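Hileck Opens Cord and Charger Swap at Stivemham

STIVEMHAM, November 4, 2024 – Hileck will take in unwanted power strips, plug adapters and chargers at its Yip Street shop through June. Residents may bring up to 100 items per visit. Working pieces go back out free, and the rest go to recycling. The shop has table space for sorting white cords and adapters by type.
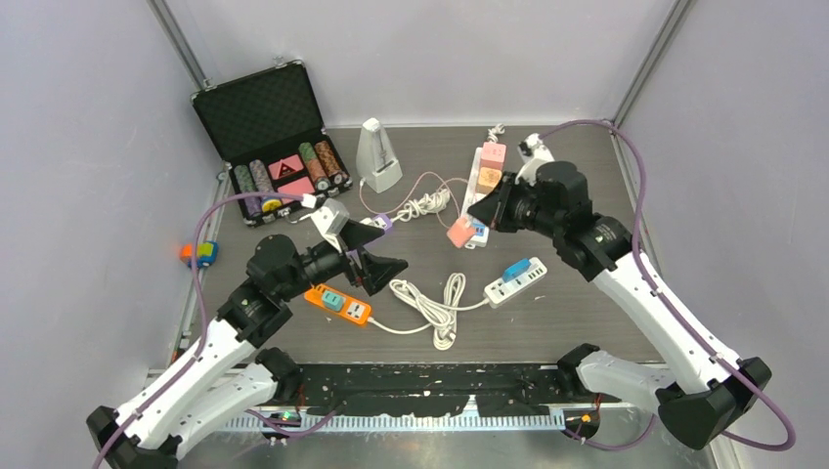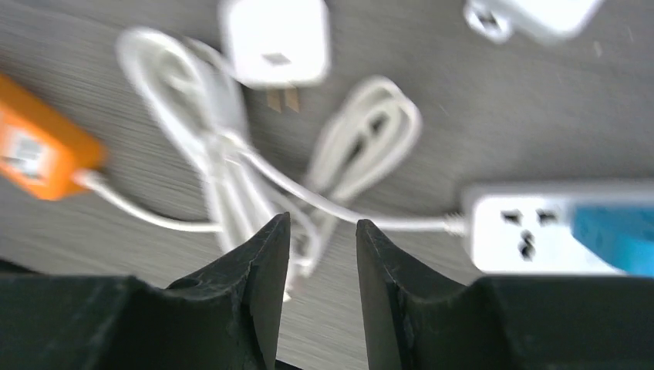 Marcus Delacroix said he would like to see the swap take old phone chargers from local schools too.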